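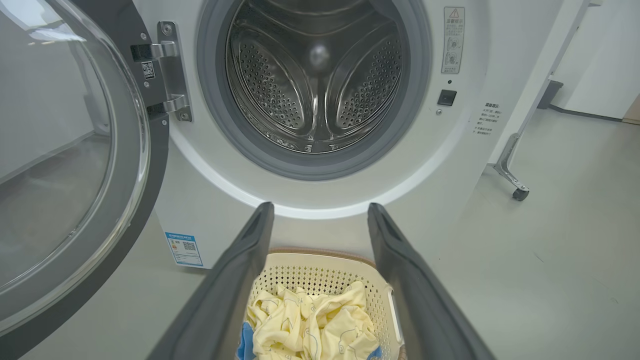

Front loader with the door open, gray gasket and drum

Forums > Laundry > Washers > Drain and Spin

New posts | Search | Members | Log in

Spin speed vs. dryer time, cotton towels

bschouten
Ran the same towel load at two spin settings, June 2024. Dryer on timed high, stopped when the load hit dry weight on a luggage scale. Low spin: 102 minutes. Max spin: 67 minutes. Washer energy difference was too small for my plug meter to separate from noise. I see no case for low spin on towels.
Bart Schouten

hevent_dan
One load per setting is thin. Lint screen cleaned between runs? Room humidity logged?

bschouten
Screen cleaned, humidity not logged. Dryer is vented outside.

Kessel4
Disagree on "no case." Max spin sets creases in anything woven, and bearings see more load. I run medium for everything and line dry.

mopbucket
Creases don't matter on towels. Bearings usually go from seal leaks and too much detergent, in my experience. Spin load is within design.

Kessel4
Within design for a balanced load. A single bath mat is a different story.

hevent_dan
Agreed on the mat. Bart, repeat it 4 times per setting and post the spread.

bschouten
Will do in July. Same towels, same detergent dose.

Related threads
Osance heat pump dryer, long cycles
Fröhlich drain pump hums, no drain
Detergent dose for soft water
Kondness stacking kit fit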